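# Infrastructure working group, minutes — December

Start 10:05, end 11:40. Notes by Damian Baran. Previous minutes accepted with one correction (see item 6).
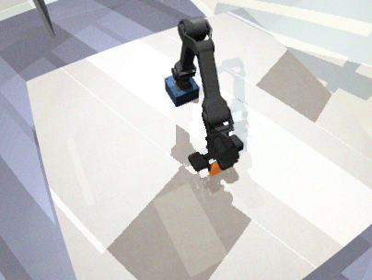 Ksawery Głowacki asked that the backup question be settled before any dates were agreed, as the last two dates had been set without it and both had slipped. Agreed. Item 3 was taken first and the items below are in the order they were discussed.

## 3. Backups and restore testing

The nightly backup of the Gondstead database now goes to a second region. Restores from the second region have been tried once, on the small reporting database only. Ksawery wants a full restore of Gondstead, timed from the first command to the first successful login, before the move is scheduled.

Damian said a full restore would tie up the test environment for most of a day and that the billing team is using it until mid-month. Two options were raised:

- Restore into a temporary account and delete it afterward. Costs more, but no one has to wait.
- Wait for the billing team to finish.

The first option was chosen. The temporary account must use the same network rules as production, otherwise the login test means little.

**Action:** Damian to set up the temporary account and run the restore. Ksawery to write the login test steps.

## 1. Status of the move to Pravgate

All internal tools except the document archive and the old ticket system are on Pravgate. The document archive is waiting on storage (item 2). The old ticket system will be kept read-only where it is until the contract for the server room ends, then exported and shut down.

There are 1287 scheduled jobs on the old job server. Of these, 908 have an owner listed. The rest have no owner or are listed under people who have left. Damian proposed turning off the jobs without an owner one group at a time and seeing who calls. Ksawery objected to doing this near year end, as several finance jobs run only once a year and would not be missed until they were needed.

Agreed to read the job logs first. Any job that has written output in the past thirteen months stays on. The others may be turned off after the year-end close, but not deleted.

**Action:** Damian to pull the logs and send the list to all team leads.

## 2. Storage for the document archive

The quote from Malabanan came in. It covers the storage itself but leaves out charges for reading files back. Most of the archive is rarely opened, but the legal team makes large pulls with short notice, and in those months the read charges could be higher than the storage charges.

Discussion of whether to put everything in the cheaper tier or to split it by age. Splitting by age is easy to set up. Legal's requests do not follow age, though — they follow the customer. No decision. Ksawery will ask legal for a list of the pulls they made over the past two years, with sizes if they have them.

**Action:** Ksawery to contact legal. Damian to ask Malabanan for a revised quote with read charges on a separate line.

## 4. Monthly bill

The bill for Pravgate was higher than planned for the second month. Most of the difference is test machines left running overnight and on weekends. Automatic shutdown at 7 p.m. was turned on for two teams as a trial, with an opt-out tag. One team tagged everything, which defeats the purpose.

Agreed that the opt-out tag will expire after five days and have to be set again. The limit for a new machine without approval stays at $500 a month.

**Action:** Damian to change the tag rule and tell both teams before it takes effect.

## 5. Farau access

Farau will be used for single sign-on for all systems on Pravgate. There are 1488 accounts in the current directory, including shared mailboxes and service accounts. Service accounts will not be moved to Farau. They need to be listed separately and given keys that change on a schedule.

Two managers have asked whether contractors can keep their current logins. They can until the old directory is closed. After that they need a Farau account with an end date, requested by the manager they report to.

The help desk asked for a one-page guide to setting up the second factor, including what to do when someone has a new phone. The draft is too long and has the screens from the earlier version.

**Action:** Ksawery to cut the draft down and replace the screens.

## 6. Correction to previous minutes

The previous minutes said the backup link runs over the office line. It runs over the server room line. The office line is only used if the first one fails, and the switch is done by hand.

## 7. Other business

The door code for the server room was changed. Ask Damian for it in person, not by chat.

Next meeting in January, same time. Restore results to be sent out before then.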